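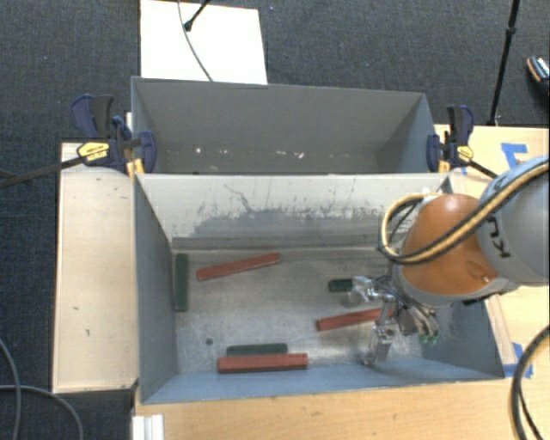 Unit 4: When the Picking Moves to the Robot

Course notes for Work and Automation. Read before the August workshop and bring your own job list (see the end of the unit).

What this unit covers

Bin picking is one of my favorite topics in the whole course, because it looks so simple! Take a block out of a bin, put it somewhere else, go back for the next one. A child can do it after one try. Then you set a robot arm over the same bin and suddenly every small thing matters – the angle a block is lying at, how close it is to the wall, whether there is room for a metal finger between two pieces.

We will use bin picking as our way into a bigger question: what happens to the people who did this work before, and to the people who now work beside the arm?

4.1 Looking at a bin the way a robot has to

Start with the six blocks in the near bin, three red and three dark green. One of the green ones lies close along the left side wall. A person would pull it away from the wall with a fingertip and then pick it up, all in one move and without thinking about it. A two-fingered gripper needs space on both sides, or it needs a different plan, such as pushing the block first or taking it by the ends.

Now look toward the front wall, where a red block and a green block lie one behind the other. Which would you take first? Most students say the red one, then change their minds, then change back (I love this part of the class). Write down your order before you talk to your neighbor.

The bin itself is part of the job too. Scuffed metal throws back light in patches, and scratches and smudges can confuse a vision system that was set up on a clean, dull surface. Bins on a real floor get worn, and a cell has to cope with them as they are.

Notice the bar clamps as well. If a bin shifts a little, a person shifts with it. An arm working from stored positions may reach for a place where the bin used to be, so holding things still becomes a task in its own right, and somebody has to own that task.

4.2 Case: the kitting room at Prendevley

Prendevley packs parts kits for people who repair garden machinery. The kitting room has a staff of 65, and until the change nearly everyone there spent part of the shift picking parts out of metal bins by hand. The company brought in an integrator, Nalta, to set up 2 picking cells for the heaviest and most repetitive part families. A busy shift calls for 1,513 picks from those families alone.

The first weeks were slow. The cells stopped often, mainly for parts lying flat against a wall or wedged in a corner, and each stop needed a person to walk over, look, free the part and restart. The pickers began keeping a paper log of the stops. The log was their own idea and it turned out to be the most useful document in the project. It showed that one bin shape caused far more trouble than the others, and it showed that the night shift had found a way of loading bins that the day shift had never heard of.

Nalta changed the loading instructions to match the night shift's method. I think this is a wonderful example of knowledge that was in the room all along, waiting for a place to be written down.

4.3 What changed in the jobs

Lifting and reaching. Much less of it on the two part families. Several pickers had sore shoulders at the top of their list of complaints before the change, and for those parts the complaint has dropped away.

Walking. More of it. A cell tender covers both cells and the loading area, and the layout was drawn with the arms in mind first and the walking second.

Attention. A hand picker has a steady rhythm. A tender has quiet stretches and then a sudden problem. Some people enjoy this and some find it tiring in a new way, and both groups are right about their own experience.

Skill. Tenders learned to restart a cell safely, to check clamps and cables at the start of a shift, and to judge when a worn bin should be swapped. Training came to 50 hours per person, spread over the spring. The pay grade was settled only after the training had finished, and staff were unhappy about the order of events – with good reason, I would say.

Talk. Hand pickers worked side by side and chatted. Tenders are farther apart. This never appeared in the project plan, and it is the first thing people bring up when asked.

4.4 A second site, for contrast

Hidon, a smaller firm making window fittings, tried a similar cell and kept it for one product only. Operators there were asked before the purchase which job they would most like to hand over, and they chose a dull sorting task that the managers had not even listed. Compare this with Prendevley, where the part families were chosen from volume figures. Read both accounts in the Jacquet casebook, and pay attention to who is asked, and when.

4.5 Before the workshop

Make a list of the tasks in a job you know well, paid or unpaid. Mark the ones you would gladly give to a machine and the ones you would want to keep. For one task you would give away, describe what a person would still have to do next to the machine, including the setting up, the checking and the clearing of problems. One page is plenty. Messy lists are welcome – we will be working on them together, so leave wide margins.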